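6/8/18
Benvinda Valente and Ewan Pringle

3.2 Color as a memory aid in corridor learning

Why do people remember one hallway and forget the next? We find this question wonderfully rich, and the Gandano sessions gave us far more to work with than we had hoped for. Readers took a short walk through a rendered interior, then sketched the route from memory an hour later. We collected 949 sketches in all, and they are a joy to go through: arrows, crossed-out turns, little notes in the margin ("orange, then left?").

The interiors were built from large plain surfaces, with strong color kept mostly to the panels and the strips along their edges. Figure 4 gives a view from the set.

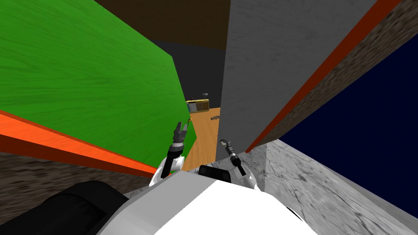

Figure 4a. Rendered interior with green and gray panels, orange-red edging and brown speckled surfaces.

The edging did much more than we expected! In the sketches, people drew the strips first and hung everything else on them, even when they had been told to pay attention to the large surfaces. Pollock's earlier work with printed floor plans hinted at this, but her readers saw the whole plan at once. Ours had to build it up piece by piece, and a bright line seems to be a very handy thing to build on.

Texture was the other pleasant surprise. Sketchers rarely drew it, yet they used it freely in words. "The wood one" and "the concrete side" turned up again and again in the written notes, often from the same people who left the surfaces blank on paper. 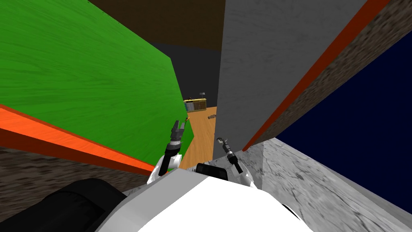 Figure 4b. Another view in the same interior; the green panel has a wood-grain texture and the gray one a mottled finish.

We scored each sketch for turn order and for named landmarks, using the Malach scale with one change: a color word counted as a landmark if it was tied to a turn. Two of us scored every sketch separately, and a third reader, Ilse Rieger, settled the 30 cases where we disagreed. Most of those came down to handwriting. The full scoring sheet is in Appendix B, and results by age group follow in Section 3.3.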